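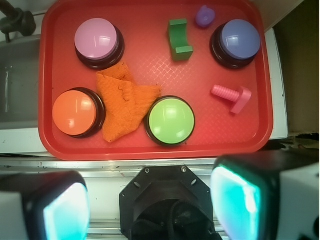
Photo: Judit Simon

September, late evening, pitch 154

Collected the Wandora. It is a two-berth with an end kitchen, and the dealer in Tismont spent a good hour showing me how to fill the toilet flush and almost none on how to reverse. I signed for everything, including a leaflet on damp I shall read when there is some.

Weighed it on the way at the public weighbridge. With the awning, both gas bottles and my entire collection of folding chairs it came in 120 kg over what the plate allows. The chairs have gone home with my brother-in-law, who looked far too pleased about it.

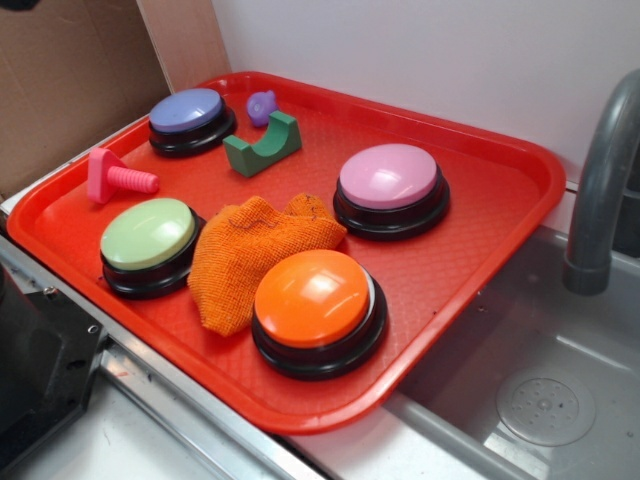

Hatice Yüksel thinks I should have kept the chairs and left the awning. According to her, an awning is a tent that has married well, and she has not put hers up for 3 summers. She also says my noseweight is wrong. She was right about the noseweight.

Moved the tinned food back over the axle and tried again. Much steadier, though the fridge door now opens on left-hand bends and there was a yoghurt on the carpet by the time we reached the site.

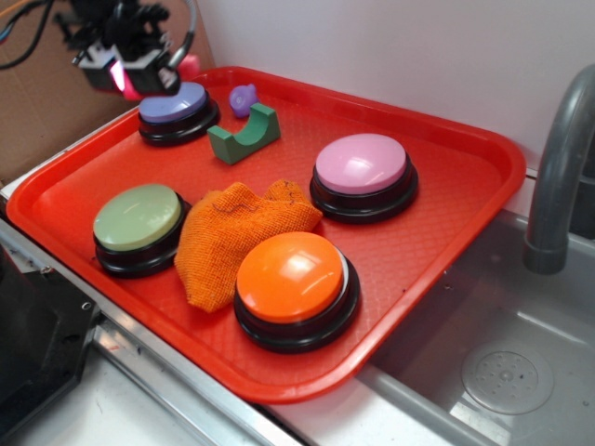 The water pump is the other matter. It hums, pauses, thinks about its life and hums again with every tap shut. The handbook blames air in the pipe. Will ring Farkas in the morning and be told to buy a new one.

Bed made up. Left-hand slat already out.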